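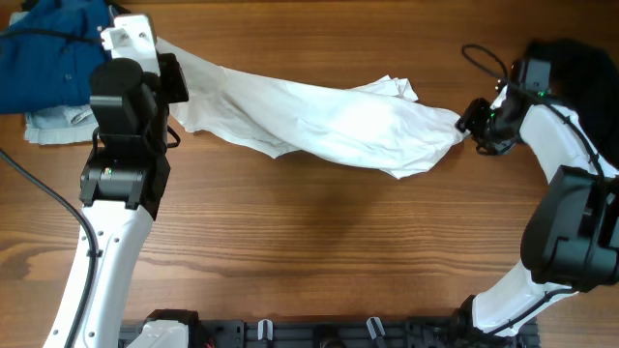

White cloth garment held between two robot arms over a wooden tabletop

Panum app developers' group, Brornambridge
Minutes, Fri 9 October

Chair: Leonor Ramalho

1. Last minutes
Agreed with one fix: the Suvis login bug was closed in June, before the beta went out.

2. Panum 3 beta
Great news to start! The beta has 933 installs and crash reports are down to 172. Leonor thanked everyone who sent logs — the tablet ones were a huge help. Dark mode still resets after an update. Fix is in review.

3. Speech API
Teuber showed its new offline speech kit and people loved it, especially how quickly it picked up place names (even Brornambridge, which got a cheer). The free tier allows up to 200 calls a day. Older phones not tested yet. Leonor to ask Teuber for a trial key.

4. Suvis plug-in
Moved to next meeting, code not merged.

5. Any other business
Two offers to write a beginner's guide to the widget code, both accepted gladly. Please stop pushing straight to main.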